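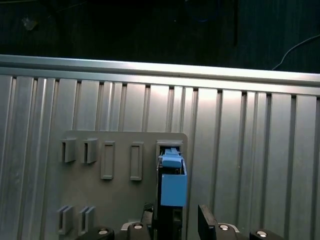
Rirnard insertion kit: comments requested before purchase

Posted by o_atanasov, April 8, 2026

Our training lab is reviewing the Rirnard kit, quoted at $1,520 with the gray fixture plate and the light blue connector part. The socket at the right end of the upper row is the task of most interest to us. Comments from current owners are welcome.

Ognjen Atanasov

Reply from tchantharasri

Our department purchased the kit in July. The plate has held up well through 500 insertions at the socket. The U-shaped brackets on the lower row are harder to reach with wide fingers, and I recommend checking clearance before you order.

Reply from gallow_bench

I must disagree on value. The Vidus plate costs $400 and presents a comparable task. A lab with its own machine shop has little need of the Rirnard product.

Reply from tchantharasri

The Vidus plate is sold without spare connectors. We received 4 with ours and have used two. The price difference remains considerable, I grant.

Thongchai Chantharasri

Reply from gallow_bench

Spare parts may be ordered separately. My recommendation stands.

Reply from o_atanasov

Thank you both. I will request written terms on spare connectors from each supplier and post them in this thread. Does either plate ship with mounting hardware for a ribbed aluminum wall?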